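I'll say it up front: I like referendums. I like the posters, the arguing in the bakery line, the leaflet that comes through the door with a coffee ring already on it. What I can't stand is the turnout rule, and we've just had another lesson in why.

Last August our town voted on whether to merge with Kendora. The yes side won by 800 votes. Easy, right? Except only 43 percent of us showed up, the rule says half, and so the whole thing was thrown out. The no camp had spent two months telling people to stay home – and it worked beautifully!

Teresa Pawłowska, who ran that campaign, says staying home is a choice like any other. Sure it is. But it also means my neighbor who was in bed with the flu got counted on her side, and so did everybody who simply forgot. I asked Konrad Dudek on the council if that bothered him and he told me the rule "protects stability." Whose?
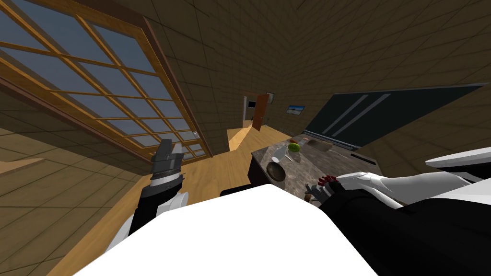
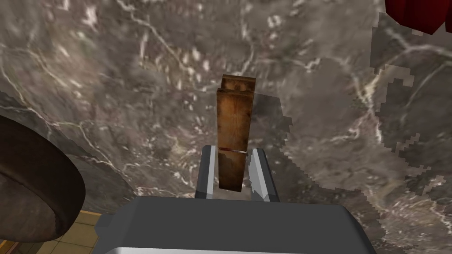
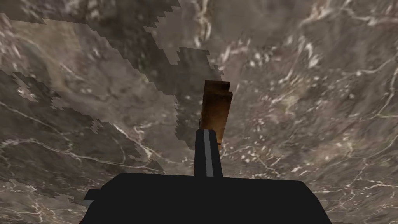
And look, I get the worry. You don't want a handful of people redrawing the map on a rainy afternoon. Fine, then set a floor on the winning side. Say yes needs a quarter of all registered voters behind it. Then the no people have a reason to come out and vote no, and the secret ballot stays secret (right now, if you walk into the polling place, the whole street knows what you think).

Aleksandra Baran has a petition going for exactly that, with 1,383 names on it when I signed. Waldemar Michalski says the council will take it up this spring. I'd like to see them try it before they ask us about Kendora again, and they will ask us again.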